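Search reports
Enter keyword Go

Containers for Shared Tables: Final Report
Student project, Household Design module
Posted 15 Oct 2018 by the Table Group

1. What we were asked to do

The task was to choose one container for the shared tables in the Avside study rooms, where pens, chargers, snack wrappers and other people's keys pile up until somebody sweeps them onto a chair. We were told to pick a single type, defend it, and stay under 100 dollars for the whole set. We had hoped to design something. We ended up shopping.

We began in June with a survey. Of the 167 people we asked, 83 filled in the form, and a good number of those used the comments box to complain about the heating. The useful answers agreed on two points: people want to see what is in a container without picking it up, and they will not, under any circumstances, put a lid back on.

2. The candidates

Three containers made it to the table stage.

The Feka box is clear plastic with a snap lid. It is easy to wipe and stacks well. It also makes a noise like a dropped tray each time it is opened, and the study rooms are supposed to be quiet.

The Luik bin is felt, gray and very good looking for a week. After that it becomes a record of everything that has touched it. It also slumps when it is half full.

The third was a shallow rectangular basket with a woven body and a braided rim, bought from Tridside, a discount store near the bus station. The tag had come off, so we never settled whether it was real rattan or a synthetic. Two of us had strong opinions on this and we have agreed to leave them out of the report.

3. Notes on the woven basket

We gave the basket the most attention because it was the one we expected to reject. A basket of this kind belongs under bread rolls, or in a bathroom holding soaps that guests are afraid to use. On a white table, though, it did better than we wanted it to.

The low walls are the main advantage. Looking from slightly above, you see the whole floor, so a lost key has few places to hide. The rounded corners help too, as a hand can sweep along the side and collect paper clips without getting stuck.

The gaps are the weak point. Both the walls and the floor have small openings in the weave, and the tabletop shows white through the bottom. Anything smaller than those openings, crumbs above all, will end up on the table. 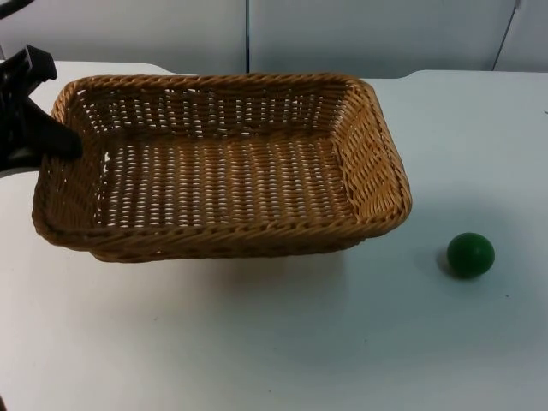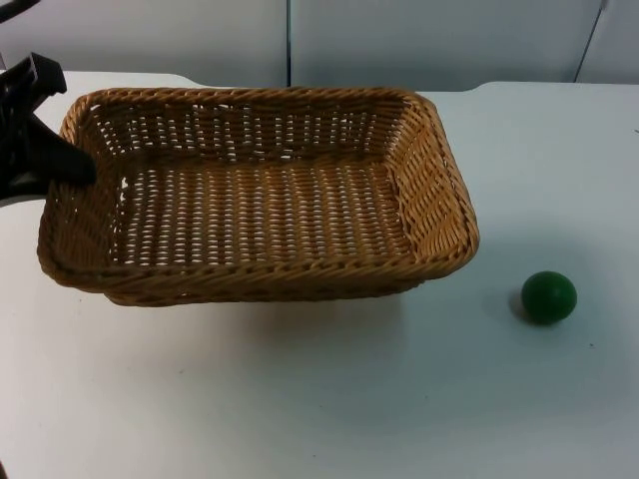

4. Trying it with real clutter

We loaded each container with the same collection: pens, two chargers, a stapler, keys, sticky notes and a granola bar. The total came to roughly 600 grams, which the felt bin took personally.

The basket kept its shape when we lifted it by the rim. The stapler lay flat. The chargers were the only real trouble - a plug prong caught in the weave and had to be worked out sideways. Pencil leads went straight through, as predicted by every member of the group and now confirmed by science.

Cleaning was slower than with the plastic box. Shaking it upside down over a trash can got most of the crumbs out, and an old toothbrush did the rest. We do not expect students to bring a toothbrush to the study room. We would settle for the shaking.

5. Recommendation

We recommend the woven basket, one per table, with a sheet of plain card cut to fit the floor. The card stops the small stuff falling through and can be thrown away when it gets sticky. It does cover up the nicest part of the basket, and this was argued over for most of one meeting.

If the rooms are going to allow food, we would switch to the Feka box and leave its lid in a cupboard.

We did not test what happens over a full term, or whether the baskets walk home with people. The next group may want to look at that, and should buy a spare.

Contact the module office | Copyright 2018 Table Group | Back to top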